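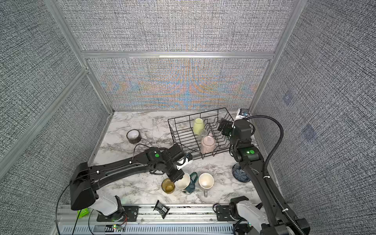
Photo: Eun-ji Koo / Uvura bench log

Dish rack policy: 50 Hz control, still not convinced

mugwort_dev
Started this thread on Sunday in the wrong section, moving it over. The Uvura people posted their rack-loading update and I've now read it twice. Two arms, cups on a marble counter, black wire rack at the back, one policy driving both sides. The claim is that the new planner "reasons about clutter." I'd like to know what that means in code. My guess is a learned policy with action chunks of 50 and a collision check bolted on at the end.

pinion_19
Your guess is pretty close. I went through the repo. There's a checker between the policy and the joint controller, and it only knows about the arms, the counter and the walls. The rack is a box. The cups aren't in it at all.

mugwort_dev
So "clutter" is whatever the network picked up from the demos. Great.

Seung-woo Hyun
I work on the control side of this, so take it with whatever salt you like. Yes, the rack is a box in the checker. We tried a mesh of the wires and the planner spent its whole budget on grasps that were fine. The box gets switched off for the gripper links once the wrist is within the approach zone. It's documented in the config under "soft_zones."

mugwort_dev
Switching off collision checks right where collisions happen is a bold choice.

Seung-woo Hyun
The current limits stay on. If the wrist torque estimate goes over the threshold, both arms hold. I'd call that a reasonable trade for light contact with a wire rack. I wouldn't do it next to a person.

tallow
My worry is perception more than planning. Look at what's on that counter. One clear glass cup in the rack, an amber one out front with the mugs, and a blue glass dish on its edge over by the right arm. If you're running a depth camera, glass is going to come back as holes or as the counter behind it. What does the policy do with that?

pinion_19
It's RGB only as far as I can see. No depth topic in the launch files.

tallow
OK, then where does the checker get its geometry?

pinion_19
Hand-measured. It's a YAML file.

tallow
lol. So if someone bumps the rack the safety layer is wrong and doesn't know it.

Seung-woo Hyun
There's a tag-based recalibration script. It's manual, I'll give you that.

gantry_goat
Disagree with most of this thread. We ran the same stack at Clakcombe with a hand-measured scene file and it was fine for months. You measure again when you move things. People here want a full scene model for a job that is picking up a cup. The part that hurt us was timing: left and right arm commands came off separate threads and drifted by 19 ms under load. Put both arms in one loop before you touch anything else.

mugwort_dev
"Fine for months" with what success rate?

gantry_goat
Didn't log it properly. Fine as in no broken arms.

mugwort_dev
Right.

Eun-ji Koo
The single loop is merged, for what it's worth, in the March branch. On success rates, we're holding the numbers until the eval set includes cups leaning on other cups. The white one against the teal mug is that kind of case. Upright and spaced out is too easy and I don't want to publish it.

tallow
That I respect. Will the failures go up too, with the raw joint logs?

Eun-ji Koo
Logs yes. Video if the storage works out.

mugwort_dev
I'll believe the clutter line when I see the leaning cups split out in their own row. Leaving the thread open until then.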